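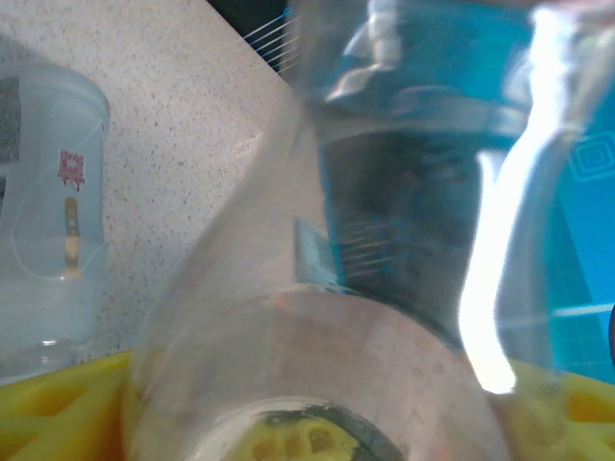 Kitchen & Storage - list archive

Subject: Re: clear cups and jars next to the sink
From: Joyce Rotich

Hello all,

Thank you for the answers to my first message. I read them all twice, and I want to reply to the one from Tastudham, and then tell what I have decided for our counter.

> I would throw out every clear plastic thing that has gone cloudy.
> You will never get the shine back, and you only keep moving them
> from one side of the counter to the other. We had 40 cups in the
> cupboard at the Park kitchen and used maybe a quarter of them.
> Also, why do you stand brushes in a jar? Lay them flat in a drawer
> and the jar is free for something useful.

I agree with the first part, but only half. A cup which looks a little frosted is still good for measuring rice or for rinsing a paintbrush. I keep 5 of them for such work and the others I gave away in November. The ones I keep have a mark on the bottom made with a nail, so my sister does not serve juice in them.

About the jar I do not agree. In a drawer the brush touches everything, and I forget that I own it. In a clear jar I see it from the door. My jar has a small red label on the front and I can see the handle through the plastic, the yellow and white one. For me this is the whole reason to use plastic you can see through.

The question which I still have is about the surface. Our counter is beige with dark specks, and it is very good at hiding crumbs, too good. So I like to work on something with one strong color. I have the yellow one with the small round holes, and next to it the blue mat with the white grid. On the yellow I see every grain. The holes are a problem, because sugar goes inside them and I must turn the thing over and knock on it. The blue mat is easier to wipe, but it slides a little when I push the dough.

Somebody here wrote about the Grustitz mat, which is 60 cm long. Does it stay in its place on a smooth counter? And does it smell when it is new? I bought a Devutix one two years ago and it smelled like a tire until summer - I had to keep it on the balcony.

One more small thing. When I wash clear cups, I put them on the side and not upside down on the counter, so the air can go in. My mother taught me this. But they roll, and last month one rolled to the floor at 6 in the morning and woke up the whole house. If you have a rack that holds wide cups without scratching them, please write the name and the price. I do not want to spend more than 1000 shillings.

With thanks and greetings,
Joyce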